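My uncle Ryszard Tomaszewski left me his ferry ticket business in Drikwood, which sounds grander than it was (one window, one stool, a heater that smelled of toast). I moved in that January with two bags and a cat who hated me.

The first morning a woman knocked and asked for a crossing to Ukalen.

"There's no Ukalen on the chart," I said.

"Your uncle always found it," she said, and slid 18 coins under the glass. Old ones! I made her tea while I went through his drawers, because what else do you do?
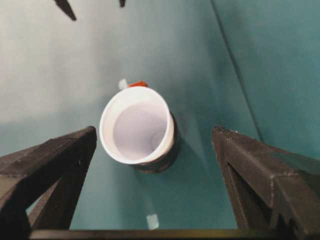 The white cup.

Behind the timetables I found a roll of tickets, all stamped UKALEN, the next one numbered 352. So I tore it off and gave it to her. She folded it into her glove like it was nothing and walked down to the pier, and I swear the fog just sort of opened for her.
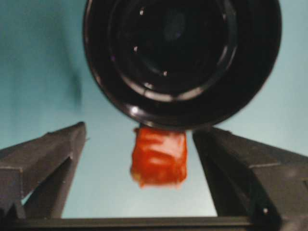
Black and round, rings inside rings.

I didn't sleep much. Around midnight the horn went, way out on the water, and the cat got up on my lap for the first time and stared at the window. I put the kettle back on and looked at ticket 353 for a good long while.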